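A Day at Hladun, and the Long Way Home

I had been promising myself a trip to the furniture works at Hladun for years, ever since my aunt left me a sewing box that was made there, and in November I finally went. They hold an open day twice a year, once in spring when it is lovely and once in November when it rains, and of course I picked the wet one. The bus puts you down at the bottom of the hill and you walk up past the timber sheds with your hood up, and by the time I got to the gate there was already a queue for tea.

The tour costs 4 pounds, which you hand over at a little window in exchange for a sticker. I was put in the second group of the morning with a family from the coast, two retired joiners (who knew far more than I did and were very kind about it) and a young woman choosing a course for next year. Our guide was Rezaul Munshi. He started there sweeping floors and now looks after the finishing shop, and he talks with his hands so much that one of the joiners had to rescue a tin of wax from the bench beside him.

We began outside in the yard, where the boards are stacked with thin sticks between them so the air can get through. Rezaul let us each lift a piece of oak that had been there three years and another that had only come in that autumn, and the difference in weight was remarkable! I would happily have stayed out there longer, rain or no rain. The smell is something between bread and vinegar.

Then into the machine shop, which was switched off for the visit apart from one planer they ran for us at the end. I had expected to find this part dull and I didn't at all. There is a belt-driven bandsaw by the far door that the older hands call Plirkudier, after the firm that made it, and it is still used every week for curved work. Beside it stands a rack of 176 wooden patterns for chair legs, all hung on nails, with pencil notes on them in handwriting going back to the beginning of the works. Some just say "too thin" or "ask before using".

The drawer bench was my favourite. Shona Tipoki has been fitting drawers for most of her working life and she had one on the bench in pieces, so that we could see how the front is joined to the sides. She showed us how she takes a shaving off, tries it, takes off another, and rubs a candle stub along the runners. A good drawer, she told us, should push the air out as it closes, so that the one below it opens a crack. She did it with a tall chest at the back and there was a gasp from the children, who then wanted to do it over and over. 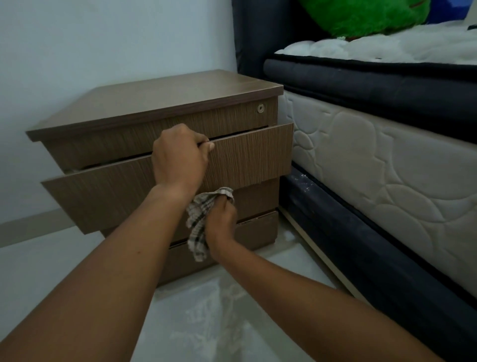 Somebody asked her about looking after furniture at home, and that turned into the longest conversation of the day. She is firmly against spray polish. A soft cloth, barely damp, then a dry one, and that will do for nearly everything, whether it is solid wood or one of the wood-look finishes most of us have in the bedroom. Take the drawers right out once a year and dust the runners, and don't fill the bottom one with books (I kept quiet here). For a drawer that sticks in damp weather she says to wait for a dry week before you go near it with sandpaper, or you will have a rattly one by summer. I wrote all of this on the back of my bus ticket.

Lunch was soup and a cheese roll in the old drying room, which has been done up by a catering company called Guvico. The soup was leek and very good, the roll was a bit mean. There are long tables and you end up chatting to whoever is opposite, and mine was a man who had come all that way to match one brass handle. He had it wrapped in a handkerchief. When I saw him later by the exit he was still looking through the boxes and seemed perfectly happy.

In the afternoon you are free to wander. Upstairs there is a small display of old catalogues, with prices that make you want to weep, and a film about the flood that I only caught the second half of. The shop sells offcuts by the bag, beeswax in tins, and stools from the training workshop with small faults in them. I looked hard at a writing desk marked 600 pounds, walked round it, went away, came back, sat at it, and bought a tin of wax.

A few things if you are thinking of going. Places are booked through Clikero, and the confirmation took a day to reach me, so don't panic. Wear proper shoes, as the yard is all cobbles and puddles. The stairs to the catalogue room are steep and there is no lift, but the rest is on one level. The last bus down the valley goes at 5.15 and the driver doesn't wait. I had to run for it with my wax in one hand and my umbrella inside out in the other, and I sat steaming at the back all the way to the station.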